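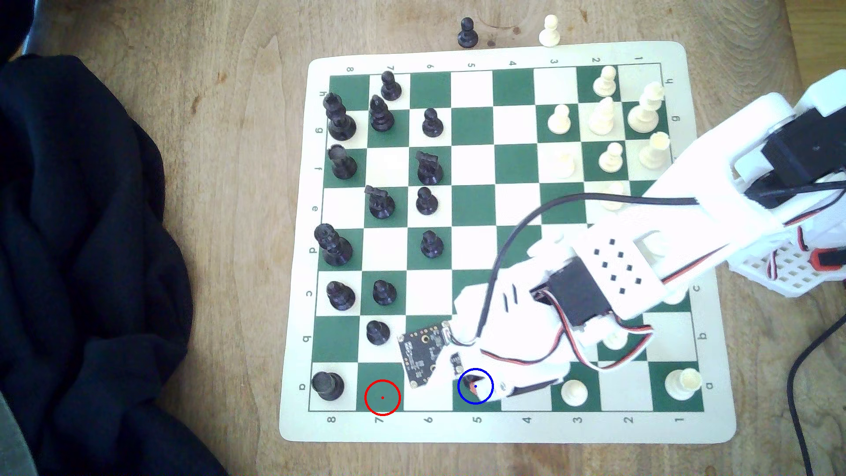
Fig. 3. Vinyl board with printed coordinates, green and white squares.

Section 3: Unpacking the Praltinska Club Kit and getting ready to play

Welcome to the part everyone flips to first, and fair enough! If you've just carried the kit home from the post office, put the kettle on and give yourself an unhurried quarter of an hour. Most of what follows only has to be done once, and after that your kit will go from bag to table in a couple of minutes.

What should be in the bag

The board, rolled in its sleeve
Two drawstring pouches, one for each colour of pieces
The Metivness clock, with its batteries in a separate packet
A pad of score sheets and two pencils
The parts card, which lists spares and their order codes

If anything is missing, please keep the carton and write to Gasley Games with the number printed on the parts card. They'll want both before they send out a replacement.

3.1 Flattening the board

A new board has been rolled up for quite a while and will want to curl at the ends. It's only being stubborn and it will settle.

1. Clear a table at least 70 cm deep, and wipe away any crumbs or grit.
2. Unroll the board with the printed side up, then roll it loosely the other way and hold it like that while you count to ten.
3. Lay it flat with a heavy book on each end. Leave it overnight if you can, in a room that's comfortable to sit in.
4. If a corner still lifts the next day, repeat step 2 and turn the books around.

CAUTION: Never use an iron, a hair dryer or a sunny car dashboard to speed things up. Vinyl goes soft quickly and the squares can stretch out of shape for good.

3.2 Setting out the pieces

1. Turn the board so that each player has a light square in the right-hand corner. The letters a to h should run along the players' sides.
2. Put the rooks in the corners, then the knights, then the bishops.
3. Place each queen on her own colour – white queen on a light square, black queen on a dark one – and the king beside her.
4. Line up the pawns along the second row.

Note: Loose felt on the bottom of a piece can be stuck back down with a dab of ordinary craft glue. Let it dry upside down.

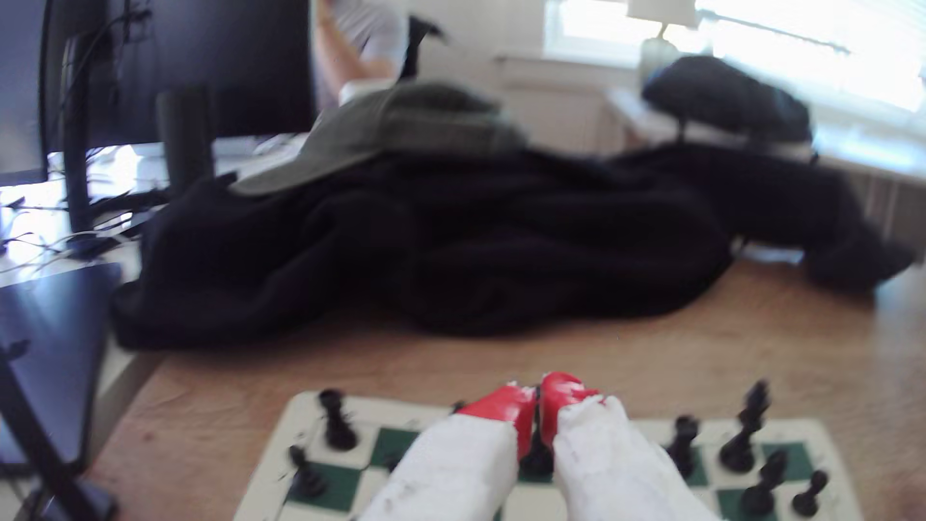

3.3 Starting the clock

1. Slide the cover off the back and fit 2 AA batteries, following the little plus and minus marks inside.
2. Hold the centre button until the display lights up. You'll see program 1, a plain countdown.
3. Press the arrow keys to move through the programs. The full list is on page 47 of this guide, and casual players are usually very happy with the first few.
4. Stand the clock where both players can reach it easily. Black normally chooses the side.
5. When everyone's ready, Black presses the lever and White's time begins.

Note: If the display shows a small battery symbol, you have a game or so left. Change both batteries together, and take them out altogether if the kit is going away for the winter.

3.4 Packing up

Roll the board with the printed side facing out, which helps it lie flat next time, and slide it into its sleeve without a rubber band. Check each pouch before you pull the string. The clock goes in the padded pocket, lever uppermost.

For cleaning and stain removal, see Section 4. The Guo carry strap is sold separately and has its own leaflet.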